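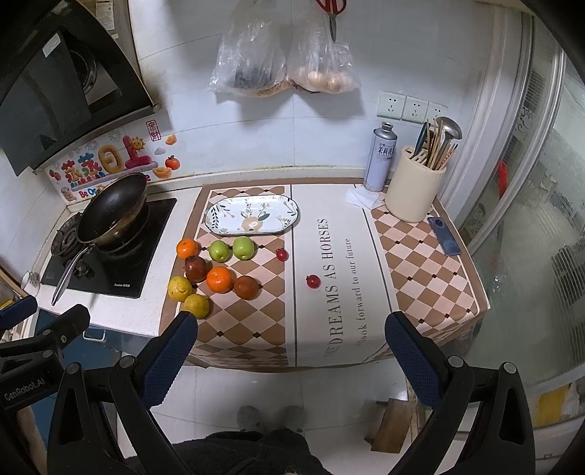 *fruit on the counter, plate behind, start of an episode*

**How many layouts before I move the fruit?**

Collecting pick and place demos, fruit to plate, with the hand-held gripper. Target is 2000 episodes. Same cloth every time. Do I reshuffle after each one or is every few ok? Getting slow.

**Pridau**

Every one. Move the plate too - otherwise it learns the spot and ignores the fruit. We redid two days of stuff becuase of this.

**Gestgate**

depends on your policy. I kept layouts for up to 2 episodes, worked fine

**Tastness**

What Pridau said. Also swap the cloth somtimes.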